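Zalus launcher review: three weeks with a home screen that stays out of the way

Print this article | E-mail to a friend
41 shares | 4 comments

I change launchers far too often. My partner has stopped asking why the phone looks different and just hands it back to me when she can't find the camera. So when a reader, Bastian Lenz, wrote in to say I really ought to try Zalus, I had it installed before I'd finished my tea (and then spent the rest of the evening moving icons about, as you do).

Zalus is a replacement home screen for Android. You install it, press the home button, pick it from the list, and your old layout is waiting underneath if you ever want to go back. It imports folders from the stock launcher and from a few others, and mine came across in one go apart from 2 widgets I had to put back by hand. A small annoyance, but my weather widget has never survived a move to anything, so I can't be too cross with Zalus over it.

The big idea is what they call shelves. You get a normal home screen, and then if you drag up from the bottom edge with your thumb there's a strip of apps that changes with the time of day. Mornings, I get the train times, the radio and my podcast app. By nine at night it's the alarm clock and whatever I'm reading. You can leave it to work things out for itself or pin things down yourself, and I'd suggest pinning, at least for the first week. Left alone it got very keen on the calculator after I'd done one lot of expenses, and it took until Wednesday to calm down!

Speed is the thing I really wanted to talk about, though. I'm using it on a mid-range handset that was never quick, and the drawer opens the moment I touch it. Scrolling is smooth, even with a live wallpaper running. I had been using Dredix for most of the year, and I do still love Dredix for its gestures, but it used to redraw the whole home screen whenever I came out of a heavy game, and you'd sit there watching the icons pop back in a row at a time. Zalus has done that to me once, and I had an awful lot open.
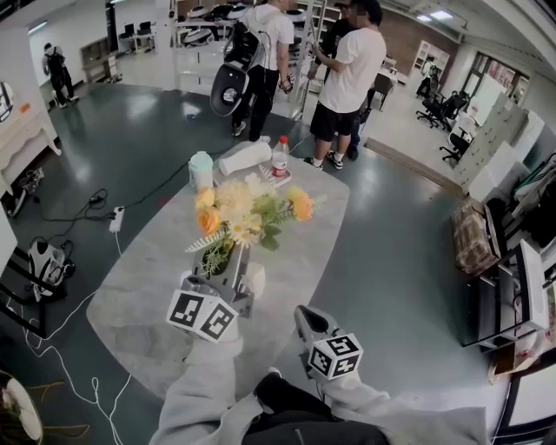
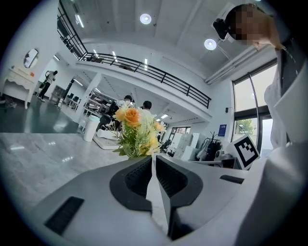
Icon packs are well looked after too. Every pack I own showed up, and you can mix them, so I've got the round set from Ghasemi for everyday apps and plain system icons for the rest. Long-press any icon and you can swap it, rename it or hide it without going anywhere near the main settings. I renamed the banking app "Oh dear" and it makes me smile every time.

The settings themselves are a bit of a jungle. There's a page called Appearance and another called Look, and I still couldn't tell you what the difference is. Grid size lives in one, icon size in the other, and the switch for the search bar is in a third place altogether under Behaviour. There is a search box for the settings, thank goodness, and I've used it more than I've used the menus.

Battery life I was nervous about, what with the shelves keeping an eye on what you open. I needn't have been. It sits well down my battery list, below the screen and the mail app, and I haven't found myself reaching for the charger any earlier. The app doesn't ask for your location or contacts either, unless you turn on contact search, which I haven't.

Backups are where I'd like to see more work. You can save your layout to a file, and restoring it on the same phone is fine. I tried moving it to my old tablet and ended up with everything squashed into the top left corner — folders on top of folders, the dock missing — and had to start again. If you've only got the one device you'll never notice. If you've got a tablet as well, budget an hour.

The free version does nearly everything. Paying gets you extra shelves (you're limited to 3 otherwise), unread badges and a handful of scroll effects that I switched on, giggled at and switched off. I paid for the badges.

Am I keeping it? For now, yes. I've still got Dredix installed, and I miss my two-finger swipe for the torch, so if Zalus adds proper gestures in the October update I'll probably clear the other one out.

Print this article | E-mail to a friend

Comments (4)

Lucie Paquette
Does the shelf work if you've got the navigation bar hidden? On my phone the bottom swipe brings the bar back instead.

Remigiusz Michalski
@Lucie there's an option to move it to the left edge. Type "edge" in the settings search. Works fine for me.

Ysaline Joly
I had the same squashed layout on my tablet. Setting the grid to match the phone BEFORE restoring sorted most of it, though the dock still came back empty.

Bastian Lenz
Glad you liked it! Turn off the shelf animation as well, it feels even quicker.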